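Coat swap back on at Cadwaladr Hall

5/9/19

By Haf Foulkes

Yes, I know, it's only September and half of you are still in sandals. But the coat swap is back, the doors of the Cadwaladr Hall open for drop-offs next week, and I've been going through the bedrooms at home to see what we can part with!

For anyone new to the village, the swap works like this. You bring a winter coat or jacket that someone in the house has grown out of or gone off, you get a token, and you take home a different one. No money changes hands, although there's a tin by the tea urn and it does tend to fill up. Last year we rehomed 117 coats (a record for us) and another 44 went on to the Clurkar night shelter in town, who were very glad of the big men's sizes.

Puffer jackets are what everyone asks for. We never have enough and they go in the first half hour, so if you've got one hanging behind a door doing nothing, please do think of us. I had a black one out on the bed this week, under the window where the light's good, to go over it properly before it gets its label.
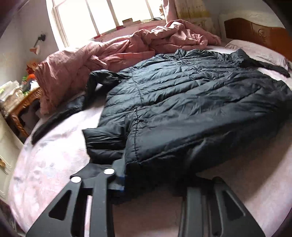

Spread out for checking: a black puffer on the pink sheet.

Emlyn Parry is doing the sorting again and he has asked me to pass on a few pleas. Empty the pockets! All of them, including the little inside one. Last time he found a set of house keys, a child's tooth in a bit of tissue and a raffle ticket for a raffle that had already been drawn (it had won, too, a bottle of sherry, and the owner was quite put out).

He'd also like you to do every zip up and down once before you bring anything in. A coat with a stuck zip can still come, just pin a note on it, as the sewing table will be running on both days and they can usually sort one out. Same goes for missing poppers and hanging loops.

Then there's the washing question, which I get stopped about in the Co-op every single year. Padded coats are fine in most machines if the label says so. Do it on its own, on a cool wash, with not much powder, and give it far longer to dry than you think it needs.

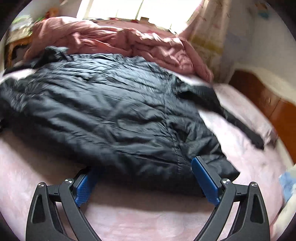

If the filling has gone into lumps, work along it with your fingers, one channel after another, and most of them will loosen up. It takes ages and I do it with the radio on. Creases don't matter a bit, by the way. They drop out once a coat has been on a hanger for a day or two, so please don't go at anything shiny with a hot iron. I've done it, years ago, to a nearly new anorak of my sister's and I still hear about it at Christmas.

We've got 200 hangers promised from Zultivow, the dress shop on Dusitz Street that's having a refit, so there's no need to send yours unless you want rid of them. Children's sizes will be on the low rails by the stage this time, after last year's muddle.

Drop-offs are from ten until four at the side door, and the swap itself is the weekend after. Cakes welcome both days. If you can't get your coats down to us, leave a note at the post office with your address and Emlyn will come round with the van.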